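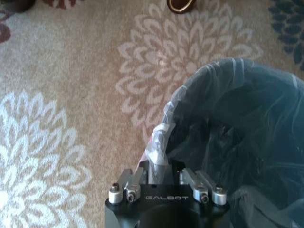
Where does the rubbish go?
A page for curious children, by Elínborg Brøndum

Every day you throw something away. It can be an apple core, a broken pencil or an empty bottle. You drop it, you walk off, and then you forget it. But the thing is still somewhere. On this page we follow the rubbish of one room, from the table to the big lorry, and we learn some words on the way.

First, what is rubbish?

Rubbish is a thing that no person in the room wants any more. This sounds easy, but it is sometimes difficult. My nephew Hauke keeps the caps of bottles in a tin, because he builds wheels for small cars from them. For him a cap is a treasure. So before you tidy a room which you share with other people, you must ask: "Does anybody still need this?" Wait for the answer!

The bag

A rubbish bag is made of very thin plastic, called film. If you lay one sheet of film on a page of a book, you can often read the words through it. If the bag is dark, this is harder.

Thin film is light and cheap, and it can stretch before it breaks. Try it with an old bag and the help of an adult. Pull slowly with two hands. The plastic becomes longer and paler, and at last it makes a hole. A sharp thing, for example a fork, makes a hole much faster. Therefore sharp things never go loose in the bag.

The open end of the bag is the mouth. A new bag often has its mouth shut tight, as if the two sides were glued. They are not glued. They only cling to each other. Rub them between your fingers until they slide apart, then shake the bag so that air goes inside. Fold the rim over to the outside and the mouth stays open better.

Never put a bag over your head or over the head of another person, also not for a joke. You cannot breathe through plastic.

The empty bottles

After a meeting or a party, there are often bottles left on the table. Many of them are made from a plastic with a very long name, polyethylene terephthalate. Say it slowly! Most people say only PET.

An empty bottle is not really empty. It is full of air, and air needs room. When you put the cap on a bottle of 500 millilitres and try to squash it, the air pushes back and you will not get far. Now take the cap off and try again. The air runs out with a little puff, the sides go in with much noise, and the bottle becomes small and crooked.

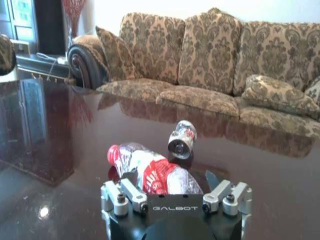
A squashed bottle takes less space, and so more of them fit in one bag. But you must know the rule of your town first. In some places you bring bottles back to a shop and you get a coin for each one, and the machine in the shop must read the label. If the bottle is too crumpled, the machine gives it back to you. In Plirnotcombe, where I live, there is no such machine, and we may squash as much as we like.

What about the cap? In our town we screw it on again after the squashing, so it does not get lost. The label can stay on too. At the sorting hall the bottles are cut into flakes, and the flakes are washed in water. Flakes of PET sink and the flakes of most caps float. In this way the water does the sorting.

What can a flake become?

It can become a new bottle, or a thread for a fleece jacket. Some carpets are also made from old bottles. Perhaps you have already walked on one without knowing it.

How to clear a room in 15 minutes

1. Ask which things must stay.

2. Open one bag for bottles and one bag for the rest.

3. Begin with the tables. Pour the last drops from the bottles into the sink.

4. Now look at the floor, also under the chairs and behind the furniture. On a carpet with a pattern small things hide very well, so go slowly and bend down.

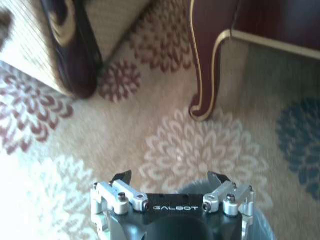
5. Stop when the bag is three quarters full. You need the upper part for the knot.

6. Press the air out gently, twist the mouth together and tie it.

7. Carry the bag to the bin with an adult if it is heavy, and do not drag it over the ground.

8. Wash your hands with soap.

Words to remember

Film: a very thin sheet of plastic.
Rim: the edge around an opening.
Flake: a small flat piece.

A question to take home: which day does the lorry come to your street, and what colour is the bin for bottles?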